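老松木橱柜门翻新：从脱脂到上蛋壳漆的完整步骤

厨房柜体还结实，只是门板颜色旧了，重新刷漆比换门省钱得多。这篇讲的是实木（主要是松木）柜门和抽屉面板的刷漆做法，用刷子和小滚筒手工完成，不涉及喷涂。贴膜门板和高光烤漆门板的处理方法不同，不要照搬。

一套中等大小的厨房，断断续续做下来要一周多。真正动手的时间不长，大部分花在等漆干上。建议分两批拆门，先做吊柜，再做地柜，厨房还能照常用。

需要准备的东西

脱脂清洁剂或食用碱
百洁布、不掉毛的抹布
砂纸：120目、180目、240目
木器填补膏和小刮刀
封节底漆（松木必备）
附着力底漆，水性
蛋壳光面漆，水性
合成纤维毛刷，一把宽的，一把斜口的
10厘米短毛滚筒和漆盘
美纹纸、铅笔、密封袋若干
垫高用的木条或三角支架

漆的牌子不必迷信。我这次用的底漆是Folis的，面漆是Demirell的蛋壳光，色号531，一种偏暖的灰绿。买面漆的时候最好底漆和面漆都选水性，混用油性底漆也可以，但干燥时间要按罐子上的说明来，两遍之间不能赶。

第一步 拆卸和编号

先把门和抽屉面板全部拆下来。挂着刷也能刷，但铰链周围一定会积漆，门边也刷不到位。

拆一扇，编一个号。号码用铅笔写在铰链的圆孔里面，再贴一小段美纹纸盖住，刷漆时就不会被遮掉。柜体内侧对应的位置贴同样的号。铰链和螺丝装进密封袋，袋子上也写号。旧铰链的调节量每扇都不一样，混了以后重新对缝会很费事。

拉手一并取下。如果打算换拉手，先量孔距。新旧孔距不一致的话，旧孔要在打磨前填掉。

第二步 清洗

这一步最容易被省掉，漆面起皮多半也出在这里。灶台两侧的门和抽油烟机旁边的吊柜门，表面会有一层看不出来的油。先用脱脂剂擦一遍，停留几分钟，再用百洁布顺着木纹擦，最后用清水抹布过两遍。拉手周围常年被手摸的地方要多擦几次。

洗完竖起来晾一夜。松木吃水，表面摸着干了，线条凹槽里可能还是潮的。

第三步 填补

旧孔、磕碰、开裂的接缝都用填补膏补。填的时候略高出表面，干后会收缩。较深的孔分两次填，一次填满容易塌。

框芯结构的门，框和芯板之间的缝不要填死。芯板是活动的，冬天收缩、夏天膨胀，填死了以后漆面会沿着缝裂开。

第四步 打磨

原来有清漆的，先用120目把光泽磨掉，再用180目磨一遍。目的是让表面发毛，不需要磨到露白木。一直顺着木纹走，横着磨的痕迹在蛋壳光下很明显。

线脚和榫头做的装饰条用砂纸折成小块去磨，或者用砂棉。棱角处轻一点，几下就会磨穿。磨完先用吸尘器的毛刷头吸灰，再用微湿的抹布擦净。

第五步 封节

松木的节疤会渗出树脂，几个月后在浅色漆面上显出黄斑。每个节疤单独刷两遍封节漆，范围比节疤大出一圈。旧门也要做，哪怕已经用了很多年。节疤特别多的门，整面封一遍更省事。

第六步 底漆

底漆薄刷一遍，干透后用240目轻轻过一下，擦掉粉尘，再刷第二遍。第一遍看起来会很花，木色透出来，不用管它。

平放着刷比立着刷少流挂。门板背面先刷，干了翻过来再刷正面，这样正面不会沾到支架的印子。

第七步 面漆

开罐后用搅拌棒从底部慢慢搅，不要摇。摇出来的气泡会留在漆面上。倒一部分到漆盘里，罐子马上盖好。

框芯门的顺序是：先线脚，再芯板，然后横框，最后竖框。线脚用斜口刷，平面用短毛滚筒上漆，趁湿用宽刷顺着木纹轻轻收一遍。收完就不要回头补，水性漆表面结皮很快，补一刷会留下印子，等下一遍再处理。

抽屉面板如果有珠线边，珠线里的积漆要用干刷头挑出来。刷完过几分钟再看一眼，流挂多半出现在下边角。

面漆一共两遍，深色盖浅色通常够了。反过来浅色盖深色，可能要加一遍。每遍之间的间隔按罐上写的时间，阴雨天再延长。

第八步 柜体正面

柜体露在外面的框条和侧板用同样的办法处理。跟墙面、台面和地砖相接的地方贴美纹纸，最后一遍漆还没全干时就撕下来，角度放低，慢慢拉。完全干了再撕容易带起漆边。

紧挨着嵌入式电器的竖框，要先确认电器能不能拉出来。能拉出来就先断电，拉出一点再刷，夹缝里刷不到的地方以后会进水汽。拉不出来的，把电器边缘贴好，用斜口刷沿着缝走一道。电器门封条附近不要沾漆。

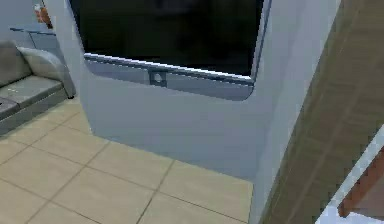 浅蓝灰色面板与深色玻璃窗，配米色地砖。

挑颜色时把色卡竖着贴在柜门的位置看，早上看一次，开灯以后再看一次。灰色系在暖光下会偏黄或者偏绿，平放在台面上看不准。地砖和台面不打算换的话，色卡要跟它们放在一起比较。

第九步 回装

水性面漆摸着干和真正硬化是两回事。隔一天可以装回去，但头两周要轻开轻关，不要用力擦，也不要在门上挂湿毛巾。我在门框内侧贴了Gatti的透明小胶垫，防止新漆粘连，硬化以后也一直留着。

按编号装铰链，先挂上全部的门，再统一调缝。先调上下，后调左右，最后调前后。刷过漆的门比原来厚一点，缝隙太紧的两扇门会互相蹭，宁可稍微放宽。

拉手最后装。螺丝拧到刚好贴紧就停，拧得过紧会在新漆面上压出一圈痕迹。

常见问题

漆面有小颗粒：多半是打磨后的灰没擦净，或者漆里有结皮。干透后用240目轻磨，漆用滤网过一遍，再刷一层。

刷痕明显：漆太稠或者室温太高。可以按说明加少量清水，并把滚筒打湿后甩干再用。

几周后用指甲能刮掉：脱脂或者打磨没有做到位。局部补漆没有用，只能把那一面磨掉重来。

节疤处发黄：磨掉面漆，重新封节两遍，再上底漆和面漆。

剩下的漆倒进小玻璃瓶，装满一些，少留空气，贴上色号和购买月份。我去年2月留的一瓶现在还能用来补碰伤，用最小号的画笔点上去，不要涂开。

漆刷当天洗净，甩干后挂起来，刷毛朝下。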